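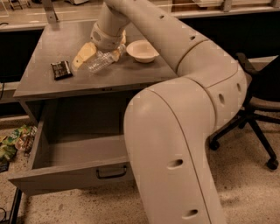 Ticket 367: Desk-clearing demo stalls at the bottle

Support > Demo Systems > Arm Cell 2
Filed under: Open day, Grasping, Resolved with notes

Site: Tumska demo room
Opened: July 16, 2022
Reported by: Grorkari demo desk

Problem
During the open day the arm stopped over the desk several times with error 136 (grip width out of range). Visitors saw it pause, lift and go back to the start pose. The drawer was already open each time, so the drawer step is not the cause.

Setup
Bottle, yellow sponge, chocolate bar and white bowl on the desktop. Drawer pulled all the way out and empty. Bottle lying on its side at a diagonal. Snack bags on the floor are for the second routine and are not part of this ticket.

Log
1. Restarted the controller. Same error on the next run.
2. Checked gripper calibration against the Cuvine sheet. Within limits.
3. Ran the bottle alone. No error.
4. Put the sponge back against the bottle. Error 136 came back. The fingers close on both items and the width reads 68 mm, over the limit set for the bottle.
5. Moved the sponge to the front left corner of the desk, clear of the bottle. Two full runs for the Doležal group, no stop.

Workaround
Keep a hand's width between sponge and bottle when resetting the desk. Reset card updated.

Still open
Request sent to raise the width limit or have the arm pick the sponge first. No change to the software before the October visit — use the workaround until then.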